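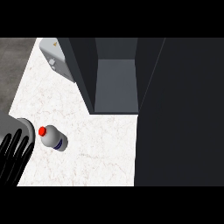 Marble countertop, from above

Ticket 3218 - Weerakoon Tableware support
Product: Trenley lacquered chopsticks, set of 9 pairs
Status: open
Opened: May 12, 2023

Reported problem
Lacquer coming off at the tips after 3 washes. Customer says the sheet in the box reads "dishwasher safe, top rack." Customer wants a refund, not another set.

First reply (support desk)
Asked for the batch number and the detergent used. Suggested a lower wash temperature.

Customer
Batch 159. Detergent is the plain powder I've used for years, and it has never taken the finish off anything else. I don't see how a lower temperature helps with a set sold as dishwasher safe. Either it is or it isn't.

Danang Saragih, product support
Taking this one over. I'm not convinced by the temperature answer either. It gets pasted into every lacquer complaint we have and I can't find where it came from.

Checked so far:
Box sheet for batch 159 does say top rack. The Trenley web page says hand wash only. Both can't be right.
Supplier (Laltavari) says the coating was not changed between batches. They sent no paperwork with that, so I'm treating it as a claim.
Ran one set from our shelf on a normal cycle, top rack, tips up. Dull after the first wash, flaking on two pairs after the second.
Ran one set from an older batch the same way. No flaking. One set proves very little, but it doesn't fit well with "not changed."

Support desk
Flimon, who make the cutlery basket we sell, think the tips may be rubbing against the mesh. Could that be it?

Danang Saragih
Maybe, but my sets were lying flat in the second run and the flaking was just as bad. I'd want to see the basket do it before we tell a customer to buy a different basket.

Advice sent to customer
Stop using the flaking pairs. Wash the others by hand and dry them right away. Refund approved, no return needed - though if you still have the box sheet, a photo of it would help us.

Customer
Photo attached. Refund hasn't shown up yet.

Danang Saragih
Refund resent. Ticket stays open until Laltavari sends the coating record for 159.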